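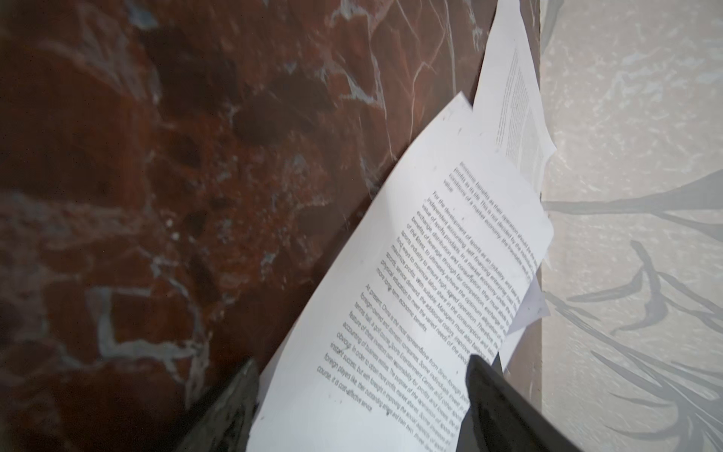
Re: Printed pages on the marble top

Brahim Kabbaj wrote:
> Does paper leave a mark on red marble? I read my printouts
> there every evening and I am a little worried.

Dear Brahim,

I have the same kind of stone, dark red with white veins. Dry printer paper did no harm to mine in four years. Please only be careful with a wet cup on top of the page. For cleaning I use a soft cloth and plain water, never vinegar. Maybe Assunta can say more about the polish.

With kind regards,
Szu-yu Ko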